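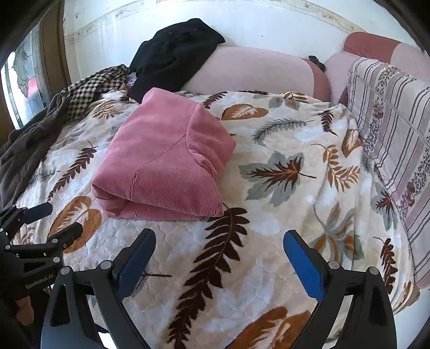
Figure 9.1. Photo credit: Skevine Workshop

Chapter 9
Grippers for Soft Things

Words to know in this chapter: compliance, linkage, pad, pinch, backlash, trial log, success rate

Most home builders make a gripper before they make anything else, and most of them test it on a block. The block is hard, it has flat sides, it stays where it is put, and it weighs the same every time. A gripper that can pick up a block ten times running earns a short video and a place on the shelf. Then somebody tries it on a pair of pants.

Folded corduroy on a bed, of the kind shown at the opening of this chapter, looks like an easy target. It is thick, it has a clear outline, and it lies on top of everything near it. A person picks it up without thinking. For a two-fingered tool it raises several questions at once. Where is the edge? How many layers should go between the fingers? What happens if the fingers close on the blanket as well? The blanket in Figure 9.1 is soft and raised into ridges, and it carries a busy print of ferns and leaves. A finger pushed down into it can take hold of bedding as easily as clothing.

This chapter builds a two-fingered gripper that is held in the hand. It has no arm. You carry it, aim it, and close it yourself. Some readers will feel cheated by that, and we had the same reaction when the plan was first proposed. A robot without a robot arm sounds like a pair of tongs. We have come around part of the way. Holding the tool lets you find out what the fingers can and cannot do before you spend money on joints and motors. It also takes away an excuse. If your own arm and your own eyes are guiding the fingers and they still drop the cloth, a better arm will not save them.

We remain doubtful about some of the larger claims made for tools like this. You will read that a machine can learn to tidy a bedroom from recordings of people using hand-held grippers. Perhaps it can. The builds in this book are too small to settle the question, and you should be careful of any small build that claims to settle it. Section 9.4 looks at what a recording does and does not contain.

9.1 Why cloth is hard

A block has one shape. Cloth has as many shapes as there are ways to drop it. Builders use the word compliance for the way a thing gives when pushed, and cloth is compliant in almost every direction. Press down on a shirt and it sinks. Pull one corner and the far corner may not move at all.

Three facts about cloth matter for the bench. The first is that it bends far more easily than it stretches, so a pulled fold travels a long way before the rest of the garment follows. The second is that layers slide over each other. A pinch that takes the top layer alone may peel it off the stack and ruin a neat fold. The third is that surface matters as much as weight. Ribbed cloth gives a rubber pad something to catch on in one direction and much less in the other. Try this with your fingertips before you try it with a machine: pinch a piece of corduroy and drag along the ribs, then across them. Write down which way held better. Do not assume that your pads will agree with your skin.

Color and pattern are no trouble to the fingers, but they can be a great deal of trouble to a camera. A printed leaf has an outline, and so does a sleeve. Software that hunts for outlines may be fooled by the first while looking for the second. Readers who skipped Chapter 6 on cameras may want to go back to it before Section 9.4.

9.2 The parts

Our design uses a pair of stiff fingers carried on linkages, which are bars joined by pins. When you squeeze the handle, the bars turn on their pins and the fingers move toward each other. The pads on the inner faces stay parallel, or close to it. A pad that tilts as it closes will pinch at the tip and gape at the base, and the cloth will squirt out.

You will need the printed parts from the Skunero file set, in any color, and the Vikov pin kit or plain machine screws of the same width. Buy the screws if you have a hardware store nearby. The kit is tidy and the pins are pretty, but in our shop the screws did the same work. For the pads, cut strips of soft rubber sheet. We tried foam first and gave it up. Foam grips well on the first afternoon and crumbles after that.

Print the bars solid. The file set suggests a light fill to save plastic, and we think that is bad advice for this part. The long outer bars flex when you squeeze hard, and flex at the bar shows up as slop at the fingertip. Builders call this kind of slop backlash. The word strictly means looseness between moving parts, such as a pin in a hole that is too big, but on the bench the two faults feel alike and are often confused. To tell them apart, hold one finger still and wiggle the other. A click points to a loose pin. A soft spring points to a weak bar.

The finished tool should hold a 1000-gram bag of rice by a pinched fold of its cloth cover. This is a crude test and we make no apology for it. If the bag slips, clean the pads with soap and water, let them dry, and try again before you redesign anything.

9.3 The first pinch

Work on a real bed, or on a table with a blanket thrown over it. A bare bench is too kind. It gives the fingers a hard floor to stop against, and that hides half of what you need to see.

Lay one garment down and lower the open fingers until they straddle a fold. Close slowly. Watch the cloth, and leave the handle to your hand. You want the fold to rise a little between the pads before they meet. If it flattens and slides away, you came in too high. If the blanket comes up along with it, you went too deep. 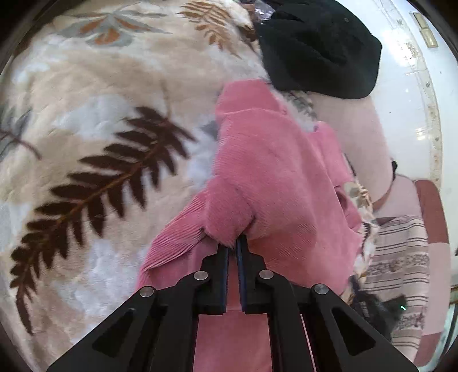
Figure 9.2 The fingers closed on a bunched fold of pink corduroy.

Look at how much of the garment in Figure 9.2 lies outside the grip. The fingers have one bunched fold, and the rest of the cloth spreads away on both sides. A picture like this is often offered as proof that a gripper works. It proves that the fingers are on the cloth. It says nothing about whether the garment can be lifted clear of the blanket, carried, and set down in a state anyone would call folded. Keep those as separate lines in your log.

Notice, too, the other things on the bed. There is a black hat near the garment, and a striped fabric beside it. Clear benches make good photographs, while bedrooms have hats in them. When you set up your own trials, leave a few ordinary objects where they would normally be and note which ones the tool bumps.

9.4 Keeping an honest log

A trial log is a plain table with one row for each attempt. Ours has a column for the garment, one for the kind of fold, one each for pinch, lift, and set-down, and a wide one for remarks. Fill in the row before you start the next attempt. A row filled in later is a memory, and memory is generous to things we built ourselves.

In one long run with the Ikonen version of the fingers, we made 900 attempts on mixed clothing and marked 749 as good pinches. Divide and you get a success rate of a little over 83 percent. That sounds respectable until you ask what was counted. We had marked a pinch as good whenever the cloth stayed between the pads for a slow count of two. We had not asked for a lift. When we went back to the bench with a stricter rule, the number fell, and we spent an unhappy March arguing over how strict the rule ought to be. We still do not fully agree. The lesson for the reader is to write the rule at the top of the page before the first attempt, and to print the rule beside the number every time the number is used.

Camera recordings bring a second kind of trouble. One evening's session left us with 3172 still frames, and it was tempting to say that we had 3172 pieces of evidence. We had nothing of the sort. Frames taken a blink apart show nearly the same thing, and a long stretch of them may cover one slow pinch. Count attempts. Frames are only what the attempts are stored in.

A frame also leaves out force. You can see pads against cloth and have no idea how hard they are pressing. If you want force you must measure it with a sensor, and Section 9.6 adds one behind the right pad. Until then, treat any statement about a "gentle" or "firm" grip as a guess, including the ones that slip into your own remarks column.

Before you build

Read Section 9.5 through to the end before cutting any rubber, as the pads go on after the pins and the order is hard to undo. Set aside one garment that you do not mind marking. Dark rubber can leave a smudge on pale cloth, and new pads are worse than old ones. Check that the handle fits the smallest hand in your group, and print the short grip if it does not.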